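Skanlow Robotics Club: spring progress report
8 May 2022

Hi again to everyone at Cetodis! I owed you this a little while ago, but the students were in the thick of things and I wanted to have real news before I wrote.

The big piece is the sorting project, which the kids have named Ketora (they voted, I had no say). The job sounds easy when you say it fast: the two arms pick up small parts and drop each one in the basket of the matching color. We started with yellow, green and red because those are the baskets we could get, and the students liked that they were easy to tell apart from across the room.

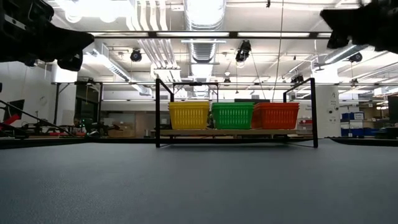 Most of our time since winter has gone into teaching the arms to stay out of each other's way. The first version of the code had them taking turns, and it was painfully slow. Now they can both move at once as long as they're reaching for different baskets. If they both want green, one waits. There's still some arguing among the students over which one should wait!

We've logged 772 practice runs so far. Lately the arms get through a full batch without help in around 60 percent of them, and the misses are mostly parts that slip during the pickup. One team is trying softer fingertips, and another thinks we should just close the grippers slower. I'm letting both teams try.

On money: we're under budget on parts and a bit over on cables, which I should have seen coming. The Chou grippers we ordered with your second payment are all in and paid for. I'd like to move what's left of the travel line over to spare fingertips, if that's okay with you.

We have 4 students graduating, and they've been writing up their code so the younger ones can pick it up in September. It's slow going and there's some grumbling, but the notes are pretty good. I'll send the receipts separately.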